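From: Paora Katene
To: workneh-teleop list
Subject: Re: [workneh-teleop] Right arm approach on the sorting task

On Tuesday, Yamila Villalba wrote:

> I have been through the first 50 episodes from Brornetville. The
> right arm reaches for each item from a different height every time,
> and the operators pause in mid-air before they commit. Is that
> the leader arms or the people? Also, do you want the left arm
> parked or moving when it has nothing to do?
>
> Yamila

Yamila,

Mostly the people. I checked the joint logs against the leader arms and the lag is 36 ms, well short of what would make anyone hesitate. The pauses come when the operator has not decided which item to take next. For the next batch I would like the order fixed before recording begins, and called out by the second person if need be.

The layout stays as it is: paper cup, crumpled brown paper and foil package on the white table, with a bin at either side.

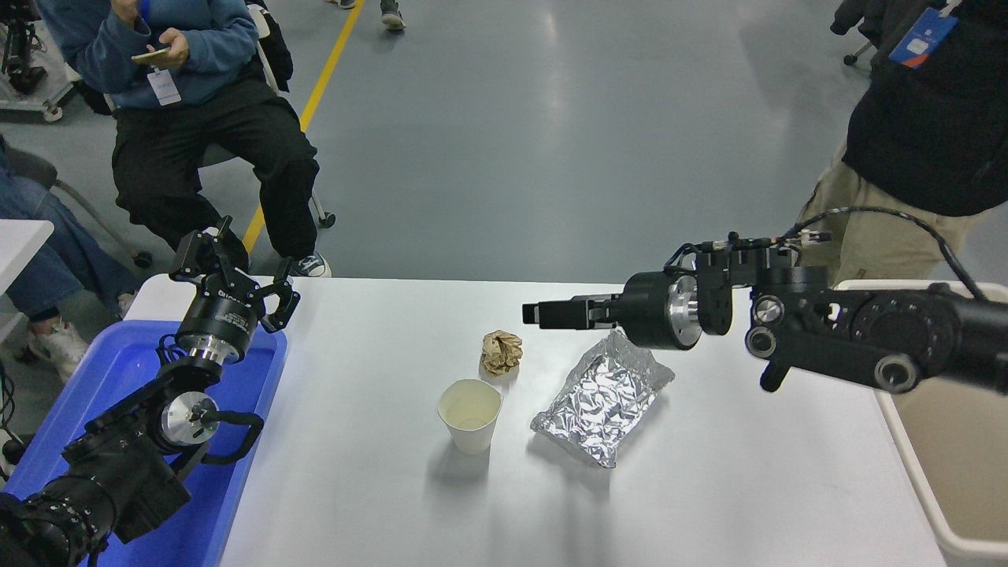

Right gripper closed over the table, left gripper open above the blue bin.

On approach height, please ask operators to bring the gripper in level and stop just above the item, then open, then descend. Opening on the way down is what gives us the scatter you are seeing. The foil is the worst case, as it reflects badly and the wrist camera loses its outline at some angles. 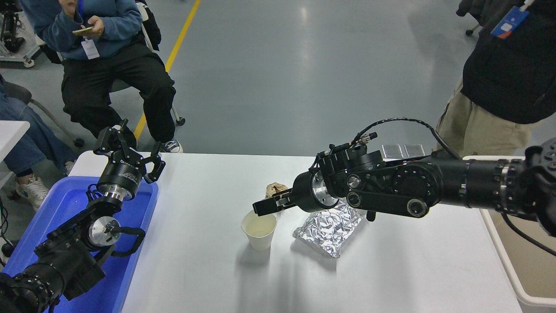 As for the left arm, park it. An idle arm that drifts while the operator is thinking ends up in the training data, and the policy learns the drift. We had this with the Katar set – 528 episodes, and the trained arm wandered whenever its partner was busy. Trimming did not cure it.

Two smaller points. Episodes over 2,000 frames should be dropped at source, not uploaded and flagged. And the Grisetti converter still swaps left and right gripper channels if the config leaves the side blank, so fill it in by hand until I have patched it.

I can go through the remaining episodes with you in the afternoon if you send me the list of the ones you doubt.

Paora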